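Altuvwood Play Kitchen, Double-Sided Unit
Early Learning Furniture – Dramatic Play

Manufacturer: Custo
Distributor: MacPherson School and Library Supply
Availability: Built to order
Price list in effect from 7/1/21

Overview

The Altuvwood Play Kitchen is a free-standing unit for preschool classrooms, children's libraries, and hospital playrooms. The two working sides stand back to back. One carries a range and oven, the other a sink and an open shelf. Children can work on both sides at the same time, and the unit may be placed in the middle of a room without a wall behind it.

The cabinet is made of solid maple and maple plywood with a clear, water-based finish. All corners are rounded. The doors close on slow hinges, and a gap is left along the hinge side so that small fingers are not caught. The oven window is a fixed acrylic panel, fastened from the inside. No part of the unit is electrical, and the range knobs turn freely without a stop.

The current model replaces the single-sided Altuvwood kitchen. Doors, knobs, and shelf pins are shared between the two models and can be ordered for either one. The sink basin is not shared – the older basin is shallower and will not seat correctly in the new counter.

Specifications

Counter height: 24 inches
Counter depth, each side: 18 inches
Shipping weight: 80 pounds
Maximum load, counter: 200 pounds, evenly distributed
Cabinet: maple and maple plywood
Sink basin: stainless steel, removable
Casters: optional, locking, ordered separately
Assembly: required; two adults

The load figure applies to the counter only. The open shelf is intended for play dishes, baskets, and play food, and should not be used for storing books or modeling clay in quantity.

Play Food and Accessories

The kitchen is supplied without accessories. Most purchasers already own dishes and play food, and the shelves have been sized to accept standard classroom bins.

For programs that are starting from nothing, MacPherson recommends beginning with a modest selection. A few pieces that children recognize from their own kitchens will be used more often than a large assortment. Fabric and felt pieces are quiet when dropped and suit rooms shared with a reading or rest area. Wooden pieces stand up well to heavy use but are noisier on a hard floor. Hard plastic pieces are the easiest to wash and are generally preferred by health care settings.
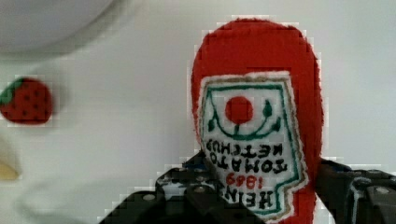 Plush play food: red ketchup bottle with a white fabric label.

Programs serving children under three should check every accessory against their own safety policy before placing it in the room. Attention should be given to loose stitching, button eyes, and any part that can be pulled away by hand. Worn pieces should be withdrawn when they are noticed and not held over until the end of the term.

Accessories may be added to a kitchen order and will ship in the same delivery when stock allows. Please list them on a separate line of the purchase order. Orders that combine furniture and accessories on one line are returned to the purchaser for correction, and this can delay production.

Placement

The unit should stand on a level floor with clear space on both working sides. Carpet is acceptable if it is low pile and fastened down. On tile or vinyl, the felt feet supplied with the unit should be left in place. Where casters are fitted, both locks on each side must be engaged before children are admitted to the area.

Please allow enough room for the doors to open fully. When the kitchen is set near a low table, the table should be on the shelf side, where there are no doors. Many teachers serve the "meal" at a table of this kind, and a direct path between shelf and table keeps traffic away from the oven door. A plain, light-colored tabletop makes it easier for children to find and sort small pieces at cleanup.
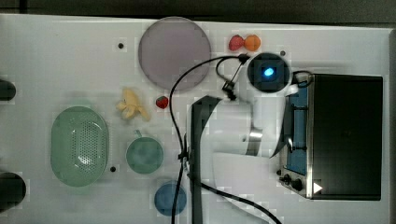 Adults should be able to see both sides of the kitchen from the place where they normally sit or stand. In long, narrow rooms this is best achieved by turning the unit so that its ends face the long walls. The unit must not be placed in front of an exit, a radiator, or a floor vent.

Assembly

The kitchen ships flat in two cartons. The hardware is packed in a labeled bag inside the carton marked A. A hex key is included; a Phillips screwdriver is not. Power drivers should not be used on the door hinges or on the screws that hold the oven window.

1. Join the two end panels to the center divider. Leave the bolts finger-tight.
2. Set the lower deck on its rails and square the cabinet.
3. Tighten all bolts.
4. Lower the counter onto the dowels, then fasten it from below.
5. Hang the doors and fit the basin.

Bolts should be checked again after the first month of use and once each term after that. Replacement instruction sheets are available from MacPherson at no charge.

Cleaning and Care

Wipe wooden surfaces with a soft cloth and a mild soap solution, then dry them. Bleach, ammonia, and abrasive pads will dull the finish. The basin lifts out and may be washed in a dishwasher. It should not be filled with water while it is in the counter.

Small scratches can be rubbed out with fine sandpaper and covered with the Kiltov touch-up finish, sold in a small jar with a brush in the lid. The finish must dry overnight before the kitchen is returned to use. Kiltov finish is matched to the current maple color and may appear slightly lighter on older units that have darkened with age.

Fabric accessories should be cleaned according to the label sewn into each piece. Pieces without care instructions should be spot cleaned only.

Ordering and Delivery

Orders are accepted by purchase order from schools, public libraries, and licensed child care programs. Other purchasers are asked to pay in full when the order is placed. Standard delivery is to the loading dock or front entrance of the building. Inside delivery and assembly are quoted separately and must be requested before the order ships.

Please inspect both cartons while the driver is present and note any damage on the delivery receipt. Concealed damage should be reported to MacPherson in writing, with the carton numbers.

Warranty

Custo warrants the cabinet, doors, and hinges against defects in material and workmanship for as long as the unit remains with the original purchaser. Casters and felt feet are covered for one year. The warranty does not extend to surface wear, outdoor use, units stored in unheated buildings, or units altered by the purchaser. Accessories are covered by their own makers' terms.

Related Items

Altuvwood Play Refrigerator
Altuvwood Low Table, rectangular
Caster Set, locking
Kiltov Touch-Up Finish, clear maple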